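Odwood Home Notes
Bathroom and laundry: limescale, seals and small appliances

Last revised November 8, 2019

These notes cover routine care of fittings and small appliances in hard-water districts. They assume a bore or town supply with a measured hardness of 200 mg/L or more as calcium carbonate. Readers on rainwater tanks can skip the descaling section and go straight to seals and mould.

Finding out what you have

Test strips are adequate. Take the sample from the kitchen cold tap after running it for two minutes, and read the strip in daylight at the interval printed on the packet. Reading late gives a false high. The Ullavum house where most of these methods were tried returned 397 mg/L in January and 154 mg/L after the supply was switched to the upper reservoir. The same shower screen needed weekly treatment in the first case and monthly in the second.

Descaling solutions

Citric acid is preferred to vinegar for most jobs. It has little odour, stores dry, and the strength can be set by weight.

Light film on chrome or glass: 20 g citric acid per litre of warm water.
Visible crust on shower roses and aerators: 50 g per litre, soaked for 30 minutes.
Kettles: 30 g per litre, brought to 60 degrees, switched off and left for 20 minutes. Do not boil. Boiling citric acid in a heavily scaled kettle can precipitate calcium citrate, which is harder to shift than the original scale.

Neither acid belongs on marble, limestone, terrazzo or unsealed cement grout. Etching on polished stone is immediate and can only be repaired by repolishing. Never combine an acid with bleach or with any product containing hypochlorite, and do not follow one with the other until the surface has been rinsed thoroughly.

Natural rubber washers tolerate a short soak. Lacquered brass does not; the lacquer lifts at the edges and the colour beneath goes patchy.

Shower roses

Unscrew by hand if possible. If a spanner is needed, wrap the nut in two layers of cloth tape first. Soak face down in a shallow dish so that the nozzles are covered but the swivel joint is not. Silicone nozzles can be rubbed clear with a thumb afterwards. Metal-plate roses need a soft toothbrush; a pin enlarges the holes and the spray pattern goes crooked.

Refit with fresh thread tape, four turns, wound in the direction of tightening. Hand tight plus an eighth of a turn is enough. If it weeps, replace the washer before adding torque.

Silicone seals

Black spotting on the surface can be cleaned. Black spotting beneath the surface cannot, and the bead has to come out. To tell them apart, lay a strip of cotton wool wetted with diluted bleach along the bead for an hour, with the window open. Marks that remain are under the skin.

To replace a bead:
Cut along both edges with a fresh blade held flat to the tile.
Pull the bulk away in one length, then lift residue with a plastic scraper.
Wipe down with methylated spirits and allow to dry overnight.
For a bath, fill it with water before sealing and leave it full until the silicone has cured.
Use neutral-cure silicone on metal and natural stone. Acetic-cure types can attack both.

Tool the bead once, with a single pass. A second pass drags the skin. Masking tape comes off while the silicone is still wet.

Gianni Donati of Leone wrote in to recommend a weak detergent solution on the tooling finger. It works, with one reservation -- the solution must not touch any surface the silicone has yet to bond to. Gun the full length first, then wet the finger.

Exhaust fans

Isolate at the switchboard before removing the grille. Most domestic grilles unclip; wash in warm water with dish detergent and dry completely. Brush the blades along their length. Dust left on one blade and cleared from the next will unbalance the rotor, and the resulting hum is often mistaken for a failing bearing.

A fan in good order should hold a single sheet of toilet tissue against the grille. If it will not, check the duct for kinks and the external flap for nests before buying a new motor.

Small handheld appliances

Moulded casings with a glossy finish scratch readily. Use a damp microfibre cloth, well wrung, and one drop of dish detergent per cup of water. Cream cleansers, melamine sponges and acetone all dull the gloss permanently.
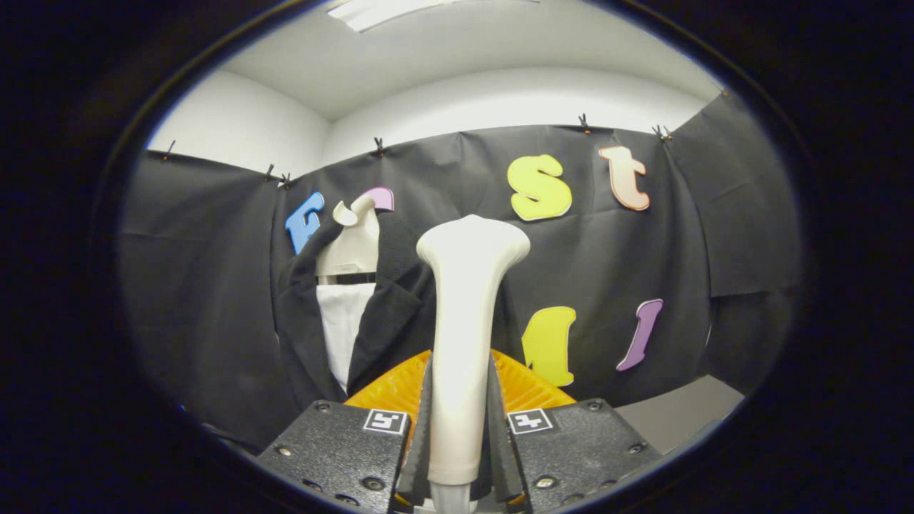 White handheld unit with flared head and long tapered handle. Note the thin seam near the lower end.

Seams are where grime collects. Run a dry, soft toothbrush along the joint before any moisture goes near it, otherwise the dust turns to paste and packs in. Stubborn deposits can be lifted with a wooden toothpick drawn along the seam at a low angle. Metal picks mark the edges.

For anything powered, unplug or switch off first and apply moisture to the cloth only. Do not spray the casing. An appliance should be rinsed under the tap only if its manual says so; a casing that looks sealed may not be.

White plastics yellow with ultraviolet exposure and heat. Store them out of direct sun and away from the heated towel rail. Peroxide treatments sold for restoring the colour give uneven results on curved parts, and the yellow commonly returns.

Rechargeable units stored for a season should be put away partly charged, in a dry cupboard. A bathroom cabinet above a basin is a poor choice in winter. The Setton plastic tubs with a clip lid do the job, provided the contents are dry when the lid goes on.

Cloths

Keep separate colours for basin, toilet and glass. Wash microfibre at 40 degrees without fabric softener, which coats the fibres and leaves smears. Line dry. A cloth that no longer picks up water from a flat bench in one wipe should be moved to the garage.

Next page: Floor wastes and trap odours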